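# Recording fruit pick-ups with the wrist camera

Last changed Jan 6, 2023

These steps cover one batch of teleoperated pick-ups on the Sindmont arm. A batch is 65 episodes, and two people can finish one in a morning. Sharada keeps the object list. Check it before you start, so that you don't repeat a pairing of fruit and dish.

## Before recording

1. Wipe the camera lens with a dry cloth.
2. Home the arm and open the gripper fully.
3. Start the Clukero logger and wait for the green status line.
4. Type the task sentence exactly as it stands on the list, e.g. `pick up the red fruit from the green bowl`.

## Recording an episode

1. Put the fruit in the dish. Move it a little between episodes, and turn it too.
2. Press the left pedal to begin.
3. Bring the gripper down slowly. Get a fingertip beside the fruit, without touching it, before you close.

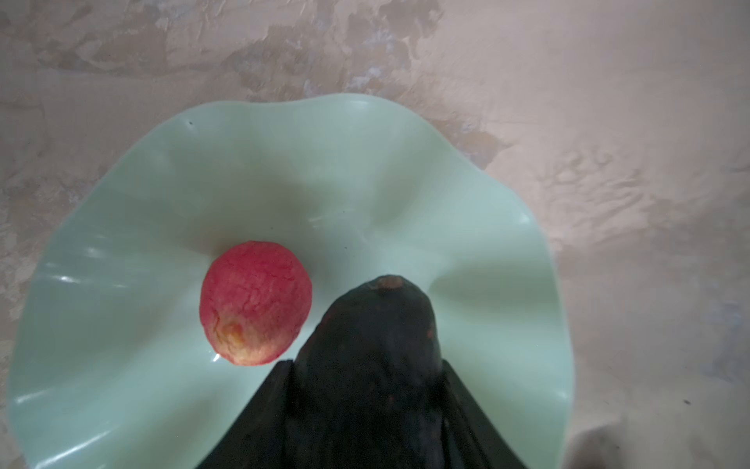
4. Close, lift clear of the rim and hold still for 2 seconds.
5. Press the right pedal to end.

If you knock the fruit and still pick it up, keep the episode and tag it `recovered`. If you drop it, tag it `fail`. Don't delete anything at the desk; Murali sorts the failures later.

Shallow dishes with wavy rims need a steeper approach. Come in too flat and the housing meets the rim first.

## After the batch

Run `check_batch` and look for episodes shorter than 400 steps. Play those back before uploading. Batches stay on the local disk for 14 days.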